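Lundby clothes swap finds homes for 584 pieces in a single afternoon

November 14, 2022

The autumn clothes swap at Lundby has had its best year yet, with 584 pieces of clothing leaving the old school hall in new hands before the doors shut at five. The queue stretched past the bike racks before opening time, and by mid-afternoon the children's rails had been filled and emptied twice over!

Everything works on tokens. You bring in clean clothes you no longer wear, get one token for each piece, and spend them on whatever you fancy. Coats cost two. Anyone who turns up empty-handed gets two tokens at the door to start them off, a new idea this year and a very popular one, especially with students who had only just moved to town.

Myrto Fragkou started the swap 19 years ago in her own front room, with a borrowed clothes rail and a pot of soup. She was on the door again this time, greeting people by name and handing out tokens from a biscuit tin.

"I thought we might get a slow start with the rain," she said. "Then I looked out and there were people all the way down the path with bags under their coats. I was so happy I forgot to put the kettle on."

Knitwear was the hit of the day. With heating bills on everyone's mind, the jumper tables were three deep from the first minute, and a thick navy fisherman's jumper was claimed, put down, and claimed again by somebody else in the time it took to find a mirror. Wool blankets went just as fast. Summer dresses hung about for longer, though a good number of them found takers late on, when people with a token left over started thinking ahead to June.

Over by the stage, Czesław Sikora ran the mending corner with three sewing machines and a very large jar of buttons. He had planned to stop for lunch and never managed it. People brought him split seams, stuck zips and moth holes, and he showed them how to do the repair themselves, threading the needle and then handing it over. One boy of nine sewed a patch on the elbow of his school cardigan and wore it straight out of the door.

"Most people think they can't darn," Sikora said. "Give them ten minutes and a bit of wool that nearly matches. Some of them like it better when it doesn't match at all, and I agree with them."

His darning lesson in the side room was so full that a second one was added on the spot. The talk there ranged well beyond holes, taking in how to wash wool without shrinking it (cool water, no wringing, dry it flat) and whether cedar balls do anything about moths. Opinions on the cedar balls were strong and divided.
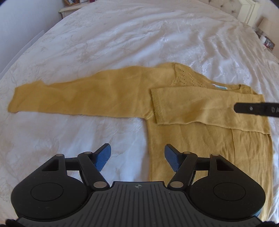
There was plenty of chat about storage too, and the advice from the older knitters was firm: fold jumpers, never hang them, or the shoulders go and the whole thing ends up down to your knees. Several people promised to go home and sort out their wardrobes that same evening. A sheet of care tips, written by the darning group, ran out early and will be reprinted for the next swap.

The café did a roaring trade in cardamom buns and lentil soup, and the takings will pay for new rails. The old ones have been mended so often that Sikora says he knows each of them personally. Clothes left at the end of the day were bagged up for the charity shop on Salazar Street, which collected them the next morning.

Compared with the first swap of the year, held in September, the hall was far busier and the range of sizes much better, something visitors had asked for. Men's clothes are still in short supply. Fragkou would love to see more shirts, trousers and decent winter boots come in, so if there is a drawer at home that hasn't been opened for a while, have a look in it.

The next swap will be held in the same hall in early spring, with a table just for baby clothes and another for fabric and yarn. The mending corner carries on all winter, with free drop-in sessions every fortnight in the library's back room. Bring the item you want to fix and a thread in roughly the right colour if you have one. Beginners are very welcome, and there are plenty of needles to borrow.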